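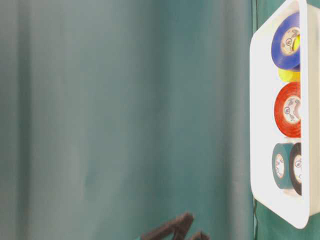 Stop Throwing Out Good Curtains

By Nuala Doherty

The house I grew up in had one set of living room curtains from the time I was six until I left for college. They were heavy and brown and my mother took them down every March, washed them in the bathtub, and hung them back up damp. When she moved to an apartment she cut them in half and used them there too.

I bring this up because I spent part of last winter helping my neighbor Helge Solheim clear out a rental he owns, and the thing we carried to the curb most was fabric. Curtains, mostly. Good ones, lined, with no holes. The last tenants had bought them, the ones before had left theirs in a closet, and the next ones will buy more.

I think we have come to treat curtains as disposable, and I think this is a mistake. It costs people money they don't need to spend, and it makes rooms worse.

How we got here

Curtains used to be expensive. You bought cloth by the yard, you or someone you paid sewed it, and it had to last. Now you can order two panels from a place like Gretus or Hedo for less than a dinner out. I have no complaint about the price. People on small budgets should be able to cover a window. My complaint is about what the price has done to our habits. When a panel is two inches too short, we buy another one. When it fades along the edge, we buy another one. When we repaint, we buy another one, and the old pair goes in a bag.
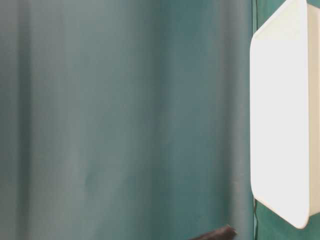 Plain teal-green cloth, paler on the left than on the right.

Color is the usual excuse. I hear it all the time from friends who are redoing a room. The old curtains are green and the new sofa is gray, so the curtains have to go. I don't agree that they have to. A plain cloth in a strong color will sit next to almost anything if you leave it alone for a month. Most of what we call clashing is only that we haven't gotten used to it yet.

Fading is a better excuse, but not a very good one. Turn the panels around. Swap the left for the right. If the whole thing has gone pale, dye it. My friend Embla Lindholm dyed four cotton panels in a washing machine and they came out a little uneven, and she has had them up for three years.

What it costs

When my own front windows needed doing, I got a quote from Blomqvist, the shop near the train station. New lined curtains for the whole front of the house came to $2,488. I asked what it would cost to take the old ones apart, put in new lining, and let down the hems. That was $722.

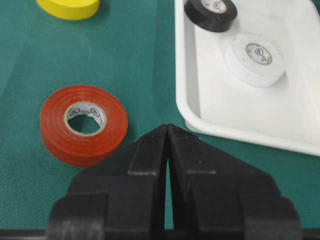 I took the second offer. The woman who did the work, Nermina Todorova, told me she gets far fewer of these jobs than she would like. People assume that repair must cost nearly as much as new, so they never ask. She also told me that the cloth in my old pair was thicker than most of what she could order today at a price I would accept. I had no way to check that, but I could feel the weight of it when I carried them home, and I believed her.

There are cases where repair makes no sense. A thin polyester panel that has started to split is not worth anyone's afternoon. Mold is a reason to throw things out. So is a smell that stays after two washes. I am not asking anyone to live with something nasty out of principle.

But most of what Helge and I put in those bags was fine. It needed a wash and a few hooks.

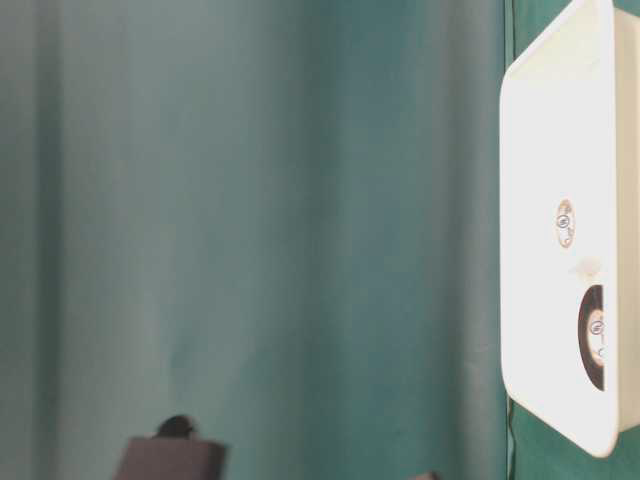 What I would like to see

Landlords could leave curtains up between tenants, and wash them, the way they are expected to clean the oven. Helge has agreed to try this, with some grumbling about the ironing.

Stores could sell panels with a deep hem, four or five inches, so there is something to let down when you move to a place with taller windows. This was ordinary once. It uses a bit more cloth and I would pay for it.

Schools could teach a straight hem. It takes an hour to learn and you can do it by hand in front of the television – badly at first, and then well enough.

And the rest of us could wait a while before replacing a pair we already own. My front curtains are back up. They are a dull gold I would not pick now, and the lining is new, and the room is darker in the morning than it has been in years.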